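Ticket 300: Hand-held gripper, door task, tracking drops out
Opened by: Tove Grímsdóttir, Arndale student robotics club
Status: Open, waiting on reply

Tove, 1 July 2020
Hi Lingyun, and thanks again for being so patient with us last time! We're on the fridge door task for our summer project, and the left cube keeps losing its pose partway through a run. Out of 70 runs we had to throw away 17, and every bad one goes wrong while the door is swinging. I've redone the calibration twice, wiped both cubes and restarted Lurkora (the whole thing, not just the viewer), and I'm afraid it made no difference at all.

Lingyun Shao, support
Hi Tove, lovely to hear from you again, and what a fun task. Could you check that the exposure is locked, and send me a picture of how you have things laid out with the door open?

Tove
Exposure was on auto, oh dear. I've locked it now and we'll do another 60 runs after lunch. Picture attached!
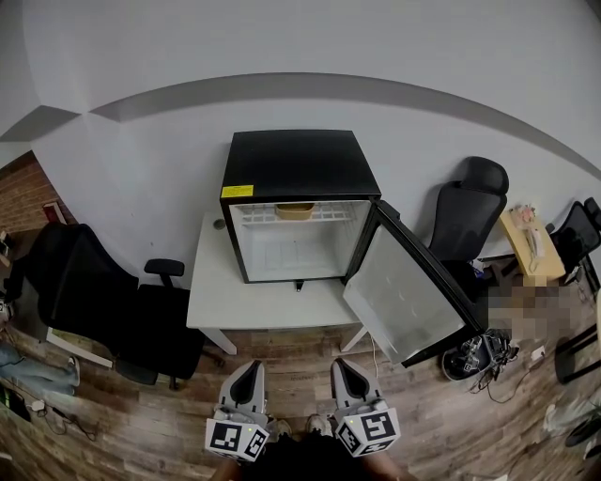
Attachment 1: Fridge door open, both marker cubes in view

Lingyun Shao, support
Thank you, that helps a lot. Both cubes look fine to me from this angle, so please send the log from one bad run too, and keep the old calibration file, just in case we want to compare.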